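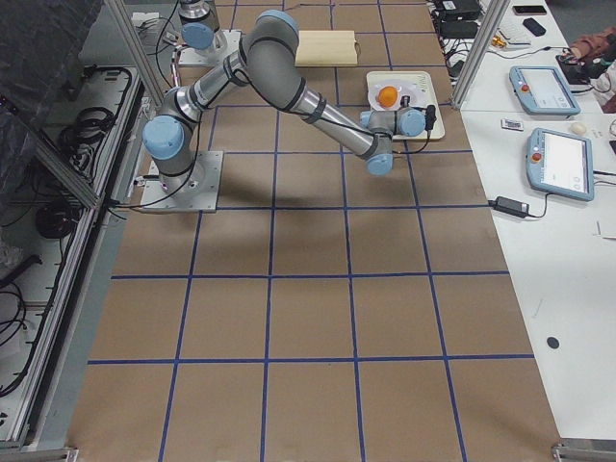 Keeping the lights on at the Bunting grocery

By Jalen Ferreira
15 March 2022

Mogens Kvaran bought the grocery store in Bunting in 2000, when the previous owner wanted to retire and had been turned down by two chains. He had worked there for four years by then, mostly in the stockroom. The price included the building, the shelving, a walk-in cooler that needed a new compressor and a delivery van that he sold the same month.

The town has 3192 people. The nearest supermarket is in Gostard, a 40-minute drive when the pass road is clear. I met Kvaran in the office behind the dairy case, where he does the ordering before the store opens.

I asked him first what people get wrong about a store like his.

"They think I set the prices," he said. "I set some of them. Milk, eggs, local meat, the bread from Zakura, those I can move a little. Anything in a can or a box comes from the wholesaler at a price, and I know what I have to add to pay the power bill. There isn't much room in it."

The power bill came up several times. Refrigeration is his largest cost after wages. Some years ago he replaced the open dairy cases with ones that have glass doors, and customers complained for most of a winter. He kept the doors. The frozen food aisle is next, but he has been putting it off because the floor under it has to come up first.

The wholesaler is Idon, which took over the route from a smaller company that closed. Its truck comes early in the morning, and the order has to be in two days before. Kvaran still walks the aisles with a clipboard before typing the order into the computer.

"The system can suggest an order from what the register sold," he said. "I look at what it suggests and then I go and look at the shelf. The register doesn't know that the school is having a bake sale. It doesn't know a case of tomatoes went soft."

There is a minimum order, and in slow months he has trouble reaching it. When that happens he buys ahead on things that keep, like paper towels, rice and pet food, and the stockroom fills up. He showed me a wall of toilet paper that he said would last until summer. In September, when the campground closes and the summer customers go home, the problem is worst.

"You have the summer stock left and you have to buy more on top of it," he said. "The first year I didn't understand that. I had charcoal until spring."

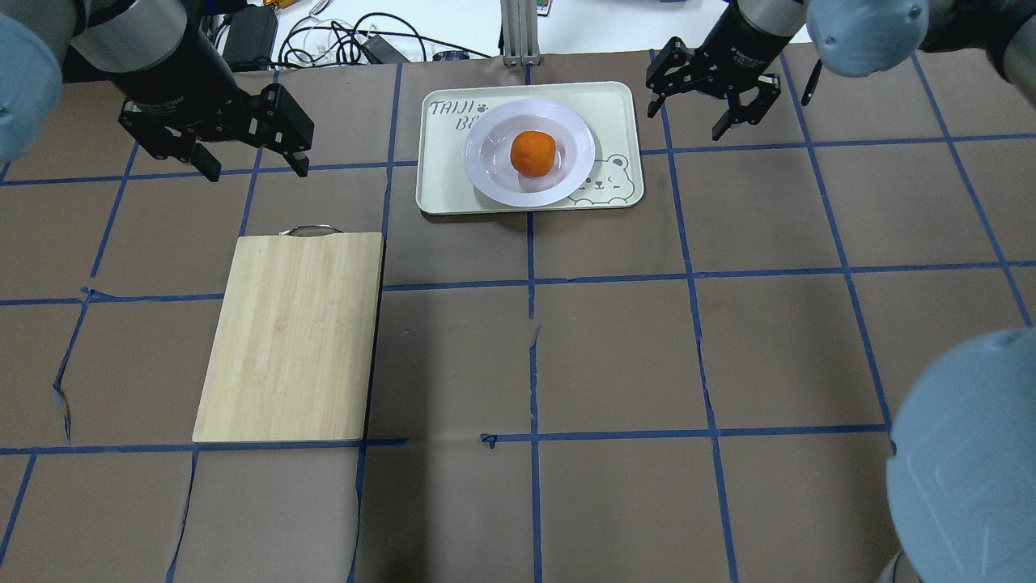
How does he decide what to stop selling?

"If it sits for three months, I don't reorder it," Kvaran said. "The exceptions are things somebody needs and can't get anywhere else in town. Baby formula is one. Canning lids are another."

He keeps a notebook by the register where customers can write down things they want. Most requests are for one item, once, and he has learned to be careful with those. A case of anything is usually 12, and if one person buys two jars, the other ten are his. Oat milk started as a request in the notebook. So did tortillas, and both now have regular places. He was wrong about the tortillas, he told me. He had expected to throw out half the first case.

Waste is a subject he talks about easily. Produce is the worst of it. He marks down fruit and vegetables in the afternoon, and anything left goes to a farm outside town for the pigs. Bread from the bakery in Zakura is delivered fresh and sold at half price the next day. On the third day he takes it off the shelf. The bakery used to take back what didn't sell, but stopped when fuel went up, so now he orders fewer loaves and runs out more often.

"Some people are annoyed when they come at five and there's no bread," he said. "I tell them to call in the morning and I'll put one aside. A few of them do."

The store has seven employees, most of them part time. Two are in high school. Kvaran says the job that is hardest to fill is the early shift, when the truck has to be unloaded and the cold goods put away before anything else. He has done that shift himself for most of the past year. His wife handles the payroll and the tax filings from home.

Online shopping has cost him less than he feared. Large bags of dog food went first, then diapers, then coffee. Fresh food has stayed. What worries him more is the drive to Gostard, which many families make anyway for work or for the dentist.

"They fill the car there and then they come to me for milk," he said. "I can't live on milk. But I understand it. If I were raising three kids I would look at the prices too."

He has tried a few things to bring in more of the weekly shopping. A loyalty card lasted one year and cost more to run than it brought in. A lunch counter has done better – soup, sandwiches and coffee, with four stools by the window. It sells well enough on weekdays to pay for the person who runs it, and people who come in for soup often leave with a bag of groceries.

The post office moved its parcel pickup into the store as well. Kvaran gets a small fee for each package. The parcels take up a corner that used to hold greeting cards, and he doesn't miss the cards.

I asked whether he would sell if somebody made an offer.

"To the right person, yes, in a few years," he said. "It would have to be somebody who wants to run it as a grocery. I've had a call from a man who wanted the building for storage units. I said no to that one."

He said he would want to stay on for the first winter to show the new owner how the ordering works. Then the phone rang – it was Idon, short on eggs again – and he went to find his clipboard.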